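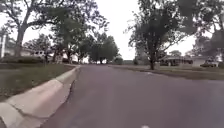
Photo: Siu-fong Chow

Seltton Melis home cinema projector
Sold by Weston Screen & Sound

Availability: in stock, display unit in the back room
Supplied with: remote, power lead, lens cap, ceiling plate, printed manual
Not supplied: HDMI cable, screen, the mount arm shown on the carton

The carton says "the cinema, at home". Every projector carton says something like that, and we've been selling them long enough to stop reading it. The Melis is a decent mid-priced projector for people who watch a lot of films in a room they can make dark. If your room has a big west-facing window and no curtains, buy a television. We sell those as well and you'll be happier.

Picture

Seltton claims the Melis will fill a 300 cm screen. It will, in the sense that light reaches all the corners. At that size the blacks go a murky charcoal and anything shot at night turns into people talking in a fog. We brought it in until the picture was a bit over two metres across and it was a different machine: good skin tones, clean whites, and colour that doesn't shout at you once you've switched off Vivid mode. Please switch off Vivid mode. It comes on by default and makes every actor look sunburnt.

There are nine picture presets. Two are worth your time, Film and User. Film is close to right out of the box if you knock the sharpness down. The rest seem to be there so the menu has something in it.

Motion smoothing is called FlowCine here and it's as ugly as it is on everything else. It can be turned off properly, though you'll find it under Advanced and not under Picture. After a firmware update it tends to switch itself back on, so check if a film you know well starts looking like a midday soap.

HDR is accepted by the Melis. Whether it is shown is another matter. A projector at this price doesn't have the brightness for it, and we preferred most discs with HDR turned off at the player. Seltton's brochure gives this feature a full page.

Sound

The built-in speaker will do for the cricket. For films it's thin, and dialogue goes first. Budget for a soundbar or a pair of powered speakers before you budget for a screen. There's an optical output and an ordinary headphone socket. Bluetooth works but voices lag behind lips, and the delay adjustment in the menu didn't go far enough to fix it with the speakers we tried.

Noise

Fan noise is low in Eco and plainly audible in Normal. Sit directly underneath it during a quiet drama and you'll notice. We haven't printed Seltton's decibel figure as the brochure doesn't say how far away the microphone was.

Streaming

The Melis has its own app store and we'd ignore it. It's slow, the selection is patchy, and there's no promise in writing on how long it will be updated. Plug in the streaming box you already have — it goes straight to that input on start-up if you set it once.

Screens

We're often asked whether the Skeker roll-down screen is worth adding. For a permanent room, yes, it hangs flat and the tensioning is good. For anyone renting, a smooth white wall is most of the way there, and we'd sooner see you try the wall for a month before spending the money. The Skeker grey version is sold on contrast. We set it beside the white one and Surachet Saengthong, who does our installs, picked the white every time.

Placement

Vertical lens shift is manual, on a small wheel under the lid. There is no horizontal shift, so the projector needs to sit square to the centre of the screen. The auto keystone will pretend otherwise. It straightens the edges by throwing away part of the picture, and fine text goes soft. Use a spirit level and leave keystone at zero.

Warranty and returns

Seltton covers the projector for two years and the light source for five, or so the front of the card says. The back of the card excludes smoke, dust and "heavy use", with heavy use left undefined. We've asked for a definition and will put it on this page if we get one. Your rights under consumer law sit on top of whatever the card says.

Unopened units can come back for a refund. Opened ones can be exchanged if you ring first and bring all the packing foam.

Seeing one

The display unit can be watched with the lights off by arrangement. Bring a disc you know, preferably something dark and a bit grubby looking. The Seltton demo reel is all parrots and lava, and it would look terrific on a bedsheet. Ask for Surachet, or leave a message after 5 pm and he'll ring you back the next morning.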